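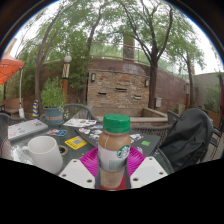
The Kotell hand gripper holding a small glass coffee bottle at an outdoor table.

Kotell Hand Gripper, Rev. 2: review

Kotell sells this unit for recording manipulation demonstrations without an arm on site. We used one for 6 weeks, indoors and out, on small household objects. The review unit was ordered through the Tiltitz web store at full price.

Fingers
The magenta fingers are ribbed and flexible, with narrow dark gray contact strips. Each one sits behind a white angular plate with three screw holes. On a glass bottle they close from both sides and conform to the body below the shoulder. Grip on smooth glass was good in our tests. Thin flat items, such as a bank card on a tabletop, were poor: the tips fold before they get under the edge.

Trigger and travel
Trigger effort is even through the first half of the stroke and stiffens near full closure. After 100 grasps in one sitting, the index finger is tired. A lighter return spring is listed as part 601 and should be the default.

Recording
Overcast daylight gave the most consistent tracking. Glossy tabletops with strong reflections caused short dropouts, and we had to repeat those takes. Clutter in the background helped. The Ferkdale desktop software imports sessions without trouble but names files by import time, so sort them the same day.

Service
A replacement finger pair from the Štefanec depot arrived on a Monday, four days after the request. The screws were not included.

Verdict
Recommended for bottles, mugs and similar rigid objects. Buyers working mainly with flat parts should wait for the narrow-tip fingers. Score: 7 out of 10.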